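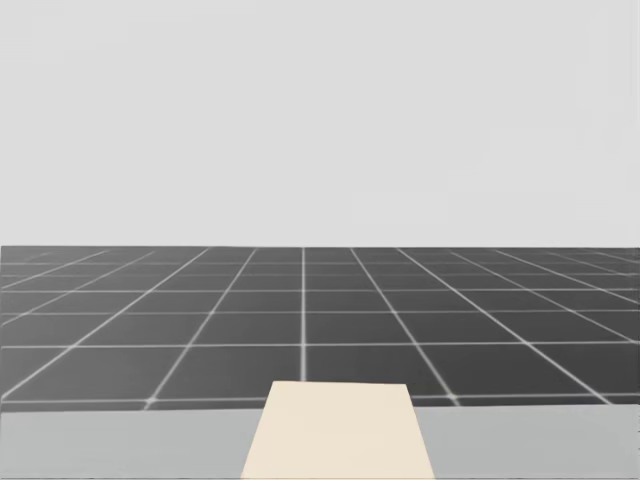
The practice table, with the cream-colored block waiting at the front.

Have you ever tried to pick up a grape while wearing big winter mittens? If you have, you already know one of the hardest things about building a robot. Hands matter a lot! A robot can have a very strong arm and a very clever computer, and still make a terrible mess of things if the hand on the end is wrong for the job.

My name is Constanza Toledo, and my brother Tadeo and I spend a good part of our days trying out robot hands. Robot builders call them grippers, which is a nice plain word for a thing that grips. This summer we had two kinds to compare. One is called the Zirix and it is small and white. The other is called the Lollero, and it is bigger and has two fingers that open and close like the sides of a clothespin.

Now, you might think we began by bolting hands onto real arms. We didn't! We started inside a computer, in a pretend room called a simulation. It is a bit like a video game, except that the people who make it work very hard to get the boring parts right – how heavy a thing is, how slippery it is, how much it tips when you poke it on one side. In our pretend room the floor is dark gray with white lines on it, like graph paper. Gravity works there just as it does in your kitchen.

The nice part about a pretend room is that you can drop something 100 times before lunch and never have to sweep up. You press a button and the block goes back to where it started, and off you go again.

To make a comparison fair, you have to keep as much as you can the same. We use the same table and the same block for each hand, and we put the block in the same spot. If we gave one gripper a fluffy pillow and the other one a bowling ball, we wouldn't learn very much about grippers, would we? (Tadeo would still like to try the bowling ball. I have said maybe.)

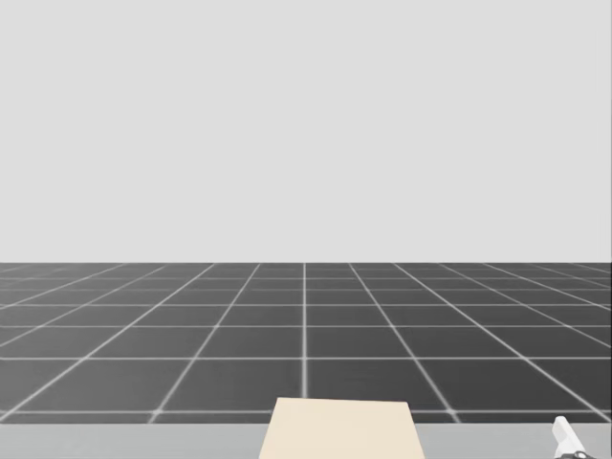

Then there is the question of what the robot can see. Hold your hand up close to your nose and try to look at the whole room. You can't do it very well, because your hand gets in the way. Robots have that trouble too, so we try out different places for the camera. A low camera looking straight ahead sees a long way across the floor but only a little of the table. A higher one, set farther back, can see both arms and the block between them, and that makes it much easier to tell whether the fingers are lined up.

Two arms are handy when something is long or wide. Think of how you carry a big pizza box – one hand on each side, please, or the cheese slides. The program that tells our arms where to go is called Hyun, and its job is to make the two of them move like a team. If one arm lifts sooner than the other, the block tilts. With the first settings we used, the arms got the lift right 87 times out of 100, and Tadeo did a little dance around his chair.

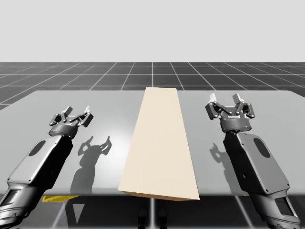 Two arms, two open grippers and one block between them. Look for the white pads on the fingertips!

Those pads are worth a closer look if you are the curious sort. A hard, smooth finger can slide off a hard, smooth box, so many robot fingers have something different at the tip, where they do their touching. Your own fingertips are soft and have tiny ridges, and they are very good at holding on to things.

You can try a small test of your own at home. Find a pair of kitchen tongs and an empty cereal box, and ask a grown-up if you may borrow them. Try to lift the box by its narrow sides, and then by its wide ones. Next, wrap a rubber band around each tip of the tongs and try it all over again. Write down what happened each time, even when it went badly. We write down the bad ones too, and they fill most of our notebook.

Next we are going to give the arms something floppier to hold, and Tadeo wants to start with a pretend pancake.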